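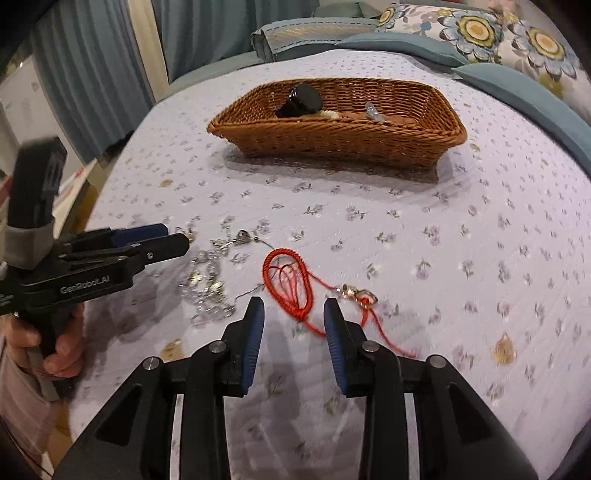

Pattern and Repeat in Printed Cloth
Notes for session 4
Moataz Alaoui

Last time we finished with dyes and I promised to come back to the blocks. We will do this at the end if there is time. Please bring your tracing paper again, the thin kind.

1. What a repeat is

A printed cloth is very long and the tool that prints it is short. The designer therefore draws one piece, which we call the unit, and the printer puts this unit again and again along the cloth and across it. The distance from one point in the unit to the same point in the next unit is the repeat. We always give two measures, the height first and then the width.

With a wooden block the repeat is limited by the arm of the printer, who must lift the block many times in a day. With a roller it is limited by the distance around the roller. With a flat screen it can be much larger, and this is one reason why big flowers on curtains are easy to find in screen work.

2. The main layouts

Full drop. The units stand side by side in straight rows. It is simple to draw, but the eye finds the rows very quickly, and from the other side of a room small flowers can look like stripes.

Half drop. Each second column is moved down by half of the height. The rows become diagonal and are more difficult to see.

Brick. The same idea, but each second row is moved sideways.

Tossed. The motifs turn in different directions, so the cloth has no top and no bottom. Dressmakers like this because they can turn the pattern pieces and waste less.

3. Ground and motif

Students usually draw the motif with great care and forget the ground. The ground is the part with no drawing on it. In a small sprig pattern it covers most of the cloth, and its shape between the sprigs must be checked too. Pin your sheet to the wall, walk back to the door and half close your eyes. If you see a line or a hole, move one sprig a little and look again.

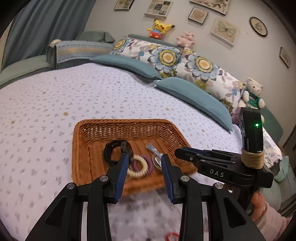

Can a half drop be printed with an ordinary flat screen?
It can, if the screen holds two columns of the unit, with the second column already moved down. The screen itself then goes along the cloth in straight steps.

4. A case: the Pellari pattern book

The Pellari book is from 1925 and has 292 samples, glued on brown paper – many of them are loose now, so we use the copies. The notes in pencil are by the cutter at the Salem workshop. He wrote the repeat beside each sample, but on the first pages he gave the width first. Be careful when you compare them with the later ones.

For the exercise, choose one sample and find its unit. Draw the border of the unit in pencil, name the layout and measure the repeat. Then write some 200 words on how the ground was used. If the sample is too small to show a complete repeat, say this and give only the measure that you can find.

Sheets go in the tray outside the Atent room before noon. The reading for next time is the chapter on rollers in Prarnar, without the tables.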